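Lorley rules

The Lorley rules are a set of good-practice rules for working close to robots that have arms and hands, and especially humanoid robots with several fingers on each hand. They take their name from Lorley, the workshop where they were first written down, and they are now used in teaching labs, repair shops and small test spaces. The rules are short, free to copy and written in everyday language, a large part of their charm!

Background

The first draft was put together by Temitope Okeke, a technician at Lorley, and Seung-woo Cheon, who was then looking after hands and wrists at the parts maker Draltier. Both had noticed that safety notes for large industrial arms dealt very well with fences and light curtains but had little to say about a machine that shares the floor with people. Their draft fitted on 2 pages. It was passed around by email, picked up more than 60 comments, and came back only slightly longer.

Okeke has described the aim as "a sheet you can read while the kettle boils". Later editions have kept to that, although the Oyewole edition (named after the training centre that edited it) adds a glossary and a page on storage.

Main rules

The heart of the document is the hand rule. Any robot hand is treated as live until its power has been cut at the base and a second person has checked. A hand that hangs still may be holding its position under power, and its fingers can close the moment a program resumes. People are asked to keep their own fingers away from the knuckle joints, where even a small hand has a surprising amount of squeeze.
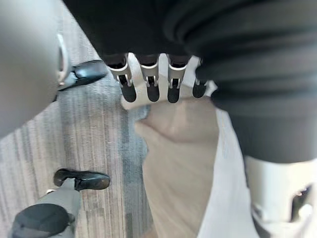 Next comes the sleeve rule, a favourite among instructors. Fabric covers on arms and hands keep dust and stray hair out of the joints, but they also hide pinch points, and a fold of loose cloth can be drawn into an elbow. Covers must be smoothed and fastened before each session, then looked over again at full bend. Staff clothing is treated the same way: cuffs buttoned, lanyards off, long hair tied back.

The floor rule deals with feet, both human and robot. Carpet is allowed under standing robots if it is firmly fixed down, with no lifted edges. Cables go behind the machine, and everyone nearby wears closed shoes. One person is named as the stop holder and keeps a thumb near the stop button for the whole session. The stop holder does no other job — no notes, no phone, no passing of tools.

Finally, there is the speaking rule. Before any movement the operator says which limb will move and waits for a reply. It feels odd for the first hour or so and then becomes a lovely habit, rather like calling a climb.

Variations

The Kisex version, written for shops that repair used machines, calls for 2 stop holders when a robot is standing without a support frame. It also asks for a tag on the wrist showing when the finger joints were last inspected. Draltier's own version leaves out the speaking rule for single-arm bench work, a choice that Cheon has argued against with great energy.

Status

The Lorley rules are not a formal standard and do not replace local workplace law, a maker's manual or a proper risk assessment. They are best seen as a companion to those. A new edition is usually posted in November, with changes marked in the margin.

See also

Collaborative robot
Emergency stop
Lockout procedures
Robot hand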